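Community Help > School and Hobby Robotics > Grippers and Arms

Gripper does not open the washing machine door every time, student project 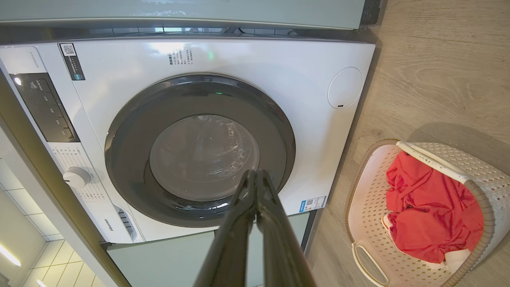
Hello everyone. I am in my last year of technical school and our project is an arm that helps a person with weak hands to do the laundry. We are three students, and my part is the door of the washing machine. The project is called Pendach. We have a two-finger gripper with a small camera mounted near it, so the program sees the door from the same side as the fingers.

The task of my part is simple to say. The arm must go to the door, find the place where a hand would pull, put one finger behind the edge and pull until the latch lets go. Then it must move the door to the side and wait for the next part of the program, which is written by my colleague and takes the clothes from the basket.

My problem is the first contact. I find the door by looking for a circle in the camera picture. It is a front-loading machine with a round door, a dark gray ring and clear glass in the middle. Sometimes my program takes the outer edge of the ring, and sometimes it takes the edge of the glass. When it takes the wrong one, the finger arrives too far inside and slides on the glass. Yesterday I made 9 attempts and the door opened in 2 of them. I also see that the result is worse when the room lights are on, and I suppose the reflections on the glass are guilty for this.

What I have tried already:
- blur before the circle search (a little better)
- bigger limit for the smallest radius (then sometimes it finds no circle)
- slower movement of the arm (no difference)

Our teacher says we may not glue anything permanent on the machine. The presentation is in June, so I have time, but I would like to finish the door and start to help with the basket. Should I change the vision or the fingers? Thank you for any advice, and sorry for my English.

Traian Bogdan
5 Mar 2022

Pendo Lyimo

Hi Traian. I would change the vision first, and leave the fingers until you know that they arrive at the correct place. Now you have two problems mixed together and you can not tell which one makes the attempt fail.

For the circle: do not ask the program for one circle. Ask it for all circles with nearly the same center. On a door like yours you should get the outside of the ring and the outside of the glass, one inside the other. Keep the largest one of the group. If you get only one circle, do not move the arm, take another picture from a slightly different position. Reflections move when the camera moves, but the ring stays where it is on the machine, so two pictures from two positions help you much more than a stronger blur.

Another thing. You look down at the door from a steep angle, so the circle is not a real circle in the picture, it is an ellipse. A circle search will always be a bit wrong in one direction. Fit an ellipse to the edge points, or correct the picture before the search. The control panel and the drawer have straight edges, and you can use them for this if you measure the front of the machine one time with a ruler.

When the position is good — and only then — look at the fingers. If they are smooth inside, put a thin piece of rubber on them. It is on your gripper and not on the machine, so the teacher should be satisfied. For the pull, stop looking at the picture. Move along an arc around the hinge with the radius you measured, and let the arm be a little soft if your controller permits it. A stiff arm that pulls straight will fight with the hinge.

Please save the picture from each attempt together with the result. In our club we did not do this in the first weeks and we regretted it.

Zamfir

use a paper marker with tape and remove it after the presentation. its not permanent. we did it for a fridge door and it was working in 200 tries without vision problems. much less code

Related in School and Hobby Robotics
Two-finger gripper drops wet socks, which rubber to use?
Camera on the wrist or on a stand beside the arm
Goltel servo controller loses its position after restart
How to measure the hinge radius of a cabinet door
Markness student contest: is a purchased arm permitted?
Finding clothes in a basket by color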